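September, after lunch

Bin day on the Monville bench, and I'm having a great time with it! Joonas Pelkonen and I finally decided the big grey metal bin stays on the wooden table for good. Odds and ends go in there at the end of a session and get sorted the next morning. The spray bottle lives in it too, so please stop walking off to Ornstead with it.

Gyula wants to repaint the bin. I say leave it. The floor is all scratches and scuffs and I love it like that - 2000 grit wouldn't save it anyway, and the sides still have plenty of paint on them.
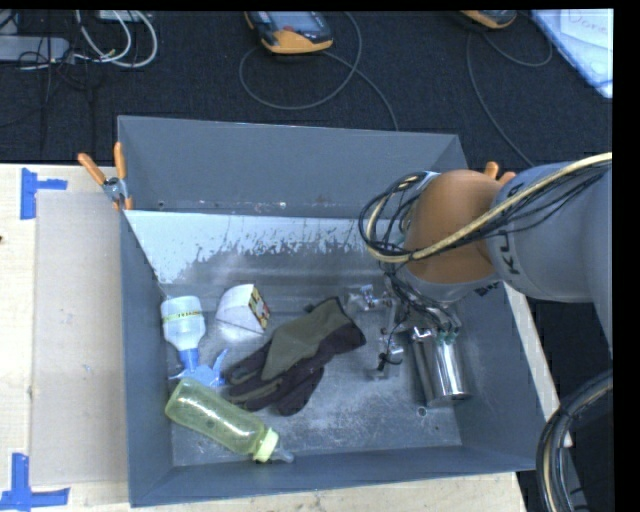 Gloves next. The green and black kind are so much better than the old leather ones, I can pick up a washer in them! Njoroge has asked for 3 more pairs from Doolan, size large. Singles go in the bin until the other one shows up, and after 2 weeks they become rag.

Still to do: new label for the spray bottle shelf, ask Kristóf if the Berken trays would fit under the table (50 cm clearance, I measured it twice), find a lid for the screw tub. Florante thinks he has one at home. Vise jaws are back on and they feel fantastic - come try them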